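Kitchen notebook, December
Churro dough for the Skarkard counter, second round

Started at 7 a.m. with the dough from the first round still on my mind. It piped fine but the churros went soft in the paper cone before anyone could have walked back to a table with them. The counter at Skarkard has no seating of its own, so people carry everything across the hall. They have to stay crisp for that walk and for a bit of talking afterward.

Flour: the Enache bread flour this time, in place of the all-purpose. Kept the batch at 125 g flour so it can be compared with the old notes. Water off the boil, poured in all at once, stirred by hand until there was no dry flour left on the side of the bowl. Salt and a spoon of oil in the water. No egg and no butter in any of these.

Batch A. Water 125 g, equal to the flour. Too stiff. The piping bag split at the seam on the second churro and I had to scrape everything into a new one. What did get into the oil came out with good ridges and a hard bite, closer to a breadstick. Not usable, but it held its crunch longest of the lot.

Batch B. Same flour, more water, rested under a cloth until it was cool enough to hold. I forgot to write down the water before I tipped it in. The jug was marked but I had already rinsed it. Needs doing again properly. Annoying, as it was the nicest one to pipe.

Batch C. Repeat of B from memory, weighed this time, with a pinch of baking powder. Puffed unevenly. One opened along its side in the oil and spat. Leaving baking powder out from here on.

Oil: the Rotunus fryer runs cooler than its dial says. I put the probe in at the front and at the back and the front corner lags. Fried everything at the back. If the counter ends up with the same model, whoever works it should be told about the front corner before the first Saturday crowd, or they'll get pale ones and blame the dough.

Timing: turned once, out when the ridges were brown and the valleys still gold. Drained on a rack. The ones I drained on paper went limp underneath, same as last round, so the rack stays.

Sugar: tossed half while hot and half after a short wait. Hot is better, it sticks and doesn't fall to the bottom of the cone. Cinnamon at the level in the old recipe is too strong once there's chocolate sauce as well. Cut it by a third and nobody at the tasting missed it.

Chocolate sauce: made with the dark buttons and milk. Thickens too much once it's been standing in the small pot. Loosened it with a splash of hot milk and it came back smooth. Hazelnut one is still too sweet. I would drop it from the opening menu and put the orange one in.

Tasting at 3 p.m., with people from the office upstairs. We handed out 31 cones and asked for one thing they liked and one they didn't. Most liked the ridges and the orange sauce. Complaints were about the cone, which leaks sugar at the point. The Birasar cones are a bit pricier but folded double at the bottom. Asked them for a sample box.

Weights: aiming for 110 g of cooked churro per cone. Mine came out uneven because I cut by eye. Make a card with the length marked on it and tape it beside the fryer.

To do:
- Batch B again, water written down first
- one batch held in the oven on low, one left out, both tasted side by side
- 4 of the Birasar cones filled and left standing with sugar in them
- new seam on the big piping bag, or throw it out

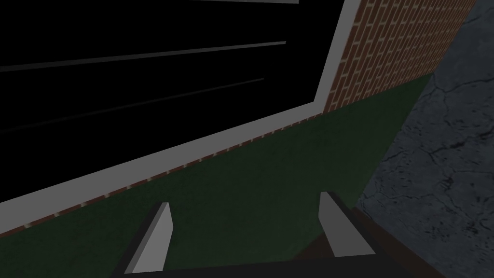

Holding is the part I haven't solved. Covered trays trap steam and the sugar turns to syrup, so the finished churros want open racks with air moving under them, and only a few minutes' worth fried ahead. For the cabinet on the counter I'd like thin shelves with plenty of space between them. I like a light gray border around a black opening too, it's plain and clean and the food would stand out against the dark. I still need to measure the space next to the till before asking for a price, and check whether the racks we already have would fit inside or whether we need narrower ones.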